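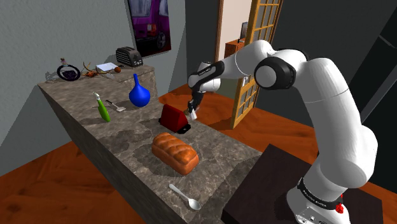
3. 원격 조작을 통한 시연 수집

3.1 시뮬레이션 환경

그림 2는 시연 수집에 사용한 주방 환경 가운데 하나이다. 흰색 로봇 팔은 짙은 갈색 사각 받침 위에 설치되어 있고, 손가락이 두 개인 그리퍼가 대리석 무늬 조리대를 향해 아래로 내려와 있다. 조리대에는 빵, 흰색 플라스틱 숟가락, 은색 뒤집개, 초록색 분무기, 파란색 병 등이 놓여 있으며, 안쪽의 한 단 높은 부분에는 검은색 2구 토스터가 있다. 과제와 관련이 없는 물체도 시연 중에 치우지 않았다. 선행 연구에서 흔히 쓰이는 빈 탁자 환경에서는 조작자가 거의 직선에 가까운 경로를 택하는 경향이 있으며, 그렇게 모은 시연으로 학습한 정책은 물체가 하나만 추가되어도 접근 경로를 바꾸지 못하는 경우가 많았다.

환경은 자체 제작한 장면 생성기 Wendano로 구성하였다. Wendano는 방의 구조와 가구를 고정한 상태에서 조리대 위의 물체를 무작위로 선택하고, 물체끼리 겹치지 않는 자세를 찾을 때까지 배치를 반복한다. 물체 모델은 주방 용품에 한정하지 않았다. 장난감이나 문구류처럼 실제 가정의 조리대에 올라올 수 있는 물건도 후보에 포함하였고, 그 결과 쓰임새가 서로 무관한 물체들이 한 장면에 함께 나타난다. 후보 물체는 모두 84종이며, 각 물체에는 질량과 마찰 계수를 개별적으로 지정하였다. 질량을 알 수 없는 물체는 비슷한 크기의 실물을 저울로 재어 그 값을 사용하였다.

조명과 벽면의 질감은 에피소드마다 바꾸었으나 로봇의 설치 위치는 바꾸지 않았다. 설치 위치까지 변화시킨 예비 실험에서는 조작자가 매번 도달 가능 영역을 새로 파악해야 했고, 이 때문에 시연의 앞부분에 목적 없는 움직임이 길게 기록되었다. 설치 위치의 변화가 정책에 미치는 영향은 이 논문에서 다루지 않는다.

3.2 조작 장치와 제어 방식

조작자는 Clastow 조종기를 한 손에 쥐고 로봇을 움직인다. Clastow는 손의 위치와 방향을 여섯 자유도로 측정하는 소형 장치로, 검지 위치에 그리퍼 개폐용 방아쇠가, 엄지 위치에 연결 단추가 있다. 연결 단추를 누르고 있는 동안에만 손의 움직임이 로봇에 전달된다. 단추를 놓으면 로봇은 그 자리에 정지하며, 조작자는 팔을 편한 위치로 되돌린 뒤 다시 이어서 조작할 수 있다.

손의 움직임은 절대 위치가 아니라 단추를 누른 시점을 기준으로 한 상대 변위로 변환된다. 변환된 변위는 그리퍼 좌표계의 목표 자세가 되고, 관절 각도는 감쇠 최소제곱법에 기반한 역기구학으로 계산한다. 목표 자세가 관절 한계 밖에 있으면 마지막으로 유효했던 자세를 유지하고 조종기를 짧게 진동시킨다. 진동 기능은 개발 초기에는 없었다. 그 당시 조작자들은 로봇이 멈춘 이유를 화면만 보고 판단하기 어려워했으며, 손을 더 멀리 뻗었다가 로봇이 갑자기 따라오는 일이 반복되었다.

변위의 배율은 조작자가 직접 고를 수 있다. 기본값에서는 손과 그리퍼가 같은 거리를 움직이고, 정밀 모드에서는 그리퍼의 이동 거리가 손의 3분의 1로 줄어든다. 조작자 대부분은 접근 구간에서 기본값을 쓰고, 파지 직전에 정밀 모드로 전환하였다. 전환 시점은 시연 데이터에 함께 기록하였으나 정책의 입력으로는 사용하지 않았다.

영상은 고정 시점과 손목 시점의 두 가지를 제공하였다. 고정 시점만으로는 그리퍼와 조리대 사이의 간격을 가늠하기가 어렵다. 특히 그림 2와 같이 조리대가 화면에서 비스듬하게 놓이는 시점에서는 그리퍼가 물체의 위에 있는지 뒤에 있는지 혼동하는 사례가 자주 보고되었다. 손목 시점은 이 문제를 줄여 주지만, 손가락이 물체에 가까워지면 시야의 상당 부분이 가려진다. 두 시점을 화면 좌우에 나란히 배치하였을 때 조작자의 선호도가 가장 높았다.

3.3 직접 교시와의 비교

원격 조작과 별도로 실물 로봇에서 직접 교시 방식의 시연도 수집하였다. 직접 교시에서는 조작자가 중력 보상이 적용된 로봇 팔을 손으로 잡고 과제를 수행하며, 관절 각도와 그리퍼의 개폐 상태가 기록된다. 이 작업은 Graditz 실험실의 조리대 모형에서 진행하였다. 물체는 시뮬레이션의 후보 중에서 실물을 구할 수 있는 43종으로 제한하였다.

두 방식은 시연의 성격에서 뚜렷한 차이를 보였다. 직접 교시로 얻은 궤적은 짧고 매끄러우며, 파지 직전에 머뭇거리는 구간이 거의 없다. 조작자가 접촉을 손으로 느낄 수 있으므로 그리퍼가 조리대를 누르는 실수도 드물었다. 반면 조작자의 팔과 몸이 카메라에 함께 찍히기 때문에 영상을 정책의 입력으로 그대로 쓸 수 없다. 이 문제를 피하려면 기록한 관절 궤적을 사람이 없는 상태에서 다시 재생해야 하는데, 재생 과정에서 가벼운 물체가 조금만 밀려도 이후의 파지가 모두 어긋난다. 재생에 실패한 시연은 데이터에서 제외하였다.

원격 조작의 궤적은 더 길고 정지 구간이 많다. 정지 구간은 연결 단추를 놓은 동안에 생긴 것과, 단추를 누른 채 조작자가 화면을 살피는 동안에 생긴 것으로 나뉜다. 앞의 것은 기록에서 자동으로 삭제하였다. 뒤의 것은 조작자의 미세한 손 떨림이 섞여 있어 단순한 속도 기준으로는 가려내기 어렵다. 본 연구에서는 그리퍼의 이동 거리가 아니라 일정 시간 동안의 순변위를 기준으로 이 구간을 판별하였다. 판별된 구간은 완전히 지우지 않고 길이만 줄였다. 전부 지우면 파지 전후의 속도가 불연속적으로 변하고, 이를 학습한 정책이 물체를 쳐서 넘어뜨리는 경향을 보였다.

3.4 수집 절차

각 조작자는 본 수집에 앞서 연습을 하였다. 연습 과제는 숟가락을 집어 정해진 칸에 옮기는 것으로, 얇고 납작한 물체를 다루는 데 필요한 손목 회전을 익히도록 고른 것이다. 연습에서 기록된 궤적은 학습에 사용하지 않았다.

본 수집에서는 에피소드가 시작될 때 화면 위쪽에 한 문장으로 된 지시가 표시된다. 지시는 "빵을 토스터 옆으로 옮기시오"와 같이 대상과 목적지만을 포함하며, 파지 방향이나 경로에 관한 언급은 없다. 조작자는 과제를 마쳤다고 판단하면 그리퍼를 조리대에서 떨어뜨린 뒤 종료 단추를 누른다. 성공 여부는 대상 물체의 최종 위치로 자동 판정하고, 판정이 모호한 에피소드는 제삼자가 영상을 보고 다시 확인하였다. 이 확인 작업은 Lucero Arango가 담당하였다.

실패한 에피소드도 별도로 보관하였다. 그중 물체를 떨어뜨렸다가 다시 집어 과제를 완수한 경우는 성공으로 분류하고 학습에 포함하였다. 회복 동작이 담긴 시연을 제외하고 학습한 정책은 첫 파지에 실패한 뒤 빈 그리퍼로 목적지까지 이동하는 일이 잦았다. 조작자가 일부러 실수를 만들도록 요구하지는 않았다. 의도적인 실수는 자연스럽게 발생한 실수와 분포가 다르고, 물체를 떨어뜨리는 위치가 조작자별로 고정되는 문제가 예비 실험에서 관찰되었다.

최종적으로 300건이 넘는 원격 조작 시연이 학습에 사용되었다. 과제별 시연 수는 균등하지 않다. 납작한 물체를 집는 과제는 실패율이 높아 같은 시간 안에 모이는 성공 시연이 적었고, 병이나 분무기처럼 세워진 물체를 옮기는 과제는 상대적으로 많이 모였다. 학습 시에는 과제별 표집 확률을 같게 맞추어 이 차이를 보정하였다.

3.5 조작자 간 차이

같은 과제라도 조작자에 따라 파지 방식이 달랐다. 목이 좁은 병의 경우 한 조작자는 위에서 목 부분을 잡았고, 다른 조작자들은 옆에서 몸통을 잡았다. 두 방식 모두 과제를 완수할 수 있으나, 이를 섞어 단봉 분포를 출력하는 정책으로 학습하면 두 파지 자세의 중간으로 접근하는 현상이 나타난다. 이러한 다봉성을 다루기 위해 4장에서는 행동 묶음을 잠재 변수로 조건화한 Chaiyaporn 정책을 사용한다.

조작자의 방식을 하나로 통일하는 방안도 검토하였다. 파지 방향을 지정한 안내문을 제공하자 궤적의 분산은 줄었지만, 주변 물체가 지정된 방향을 막고 있는 장면에서 조작자가 무리하게 접근하다가 충돌하는 일이 늘었다. 따라서 안내문은 본 수집에서 사용하지 않았으며, 조작자 식별자는 분석용으로만 남겨 두었다.

조작 숙련도 역시 시연의 질에 영향을 주었다. 초반에 수집한 시연은 수평 이동과 수직 이동이 분리된 계단 모양의 궤적이 많고, 후반으로 갈수록 두 방향의 이동이 하나의 곡선으로 합쳐진다. 초반 시연을 제외한 학습도 시도하였으나 성공률에 일관된 차이가 없어 전체 시연을 그대로 사용하였다. 손목 회전이 큰 과제에서는 숙련된 뒤에도 연결 단추를 여러 번 놓았다 다시 누르는 조작이 남아 있었는데, 이는 사람 손목의 가동 범위가 로봇보다 좁은 데서 비롯된 것으로 보인다.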